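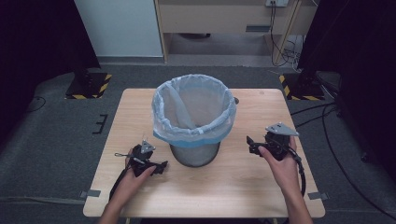
Programmes > Factual entertainment > Series reports

We use cookies to remember your settings and to see which pages are read. Accept or manage your choices.

Stirier: series two progress report
Prepared for the Arain fund by Kulsoom Mughal, series producer
September 15, 2023

1. Where we are

Filming on the second series of Stirier finished on schedule, with all 13 episodes shot. Episodes one to seven are locked. Episode eight is with the sound editor and nine is in its second cut. The remaining four are assembled but long, and the semi-final is the longest of them at 74 minutes against a slot of 46.

The delivery date agreed in March has not changed. We expect to meet it for everything except the final, where we are asking for two more weeks (see section 5).

2. Casting and auditions

We received 3045 applications, of which 392 were invited to open auditions in Wukham and 189 of those went on to the dance call. The bulk of the applications came in the last four days, and the online form went down twice. We have asked Gultitz, who built it, to move it to a larger server before any third series.

Two dancers withdrew after the first week of rehearsals, one with an ankle injury and one to take a touring job. Both were replaced from the reserve list. The injured dancer appears in episodes one and two and has agreed to the footage being used.

3. Judges and mentors

Védís Bjarnason returned as head judge. Asif Rizvi joined as mentor for the group rounds and was on set for every rehearsal day, which was more than his contract asked for. His sessions take up a good part of episodes four and five, and the test audience scored them higher than the performances in the same episodes. We have moved some of that material forward into episode three.

The guest judge booked for the semi-final dropped out the evening before. Rafia Tarar, our choreographer, took the chair. She did not score the two routines she had worked on – their totals were averaged from the other judges, and this is explained on screen.

4. Budget

Studio hire and crew came in under budget. Music clearance is over. Three of the tracks chosen by contestants cost more than we allowed for, and one could not be cleared at all, so the duet in episode six has been rescored. Noman Satti has covered the overspend from the travel line and the contingency is untouched. His full cost report follows separately.

5. Requests

– Two extra weeks for the final, so that the live vote segment can be recut to the shorter running time the channel now wants.
– Approval of the new title sequence. The version sent in the summer has been replaced and the old link no longer works.
– A decision on the reunion episode. The cast are holding dates, but we can't keep them beyond the end of next month without paying a retainer.

6. Next steps

Episodes eight and nine will be sent for viewing together. Press stills are chosen and are waiting for captions. The next report will cover the sound mix, subtitles and the clips package for the channel's website.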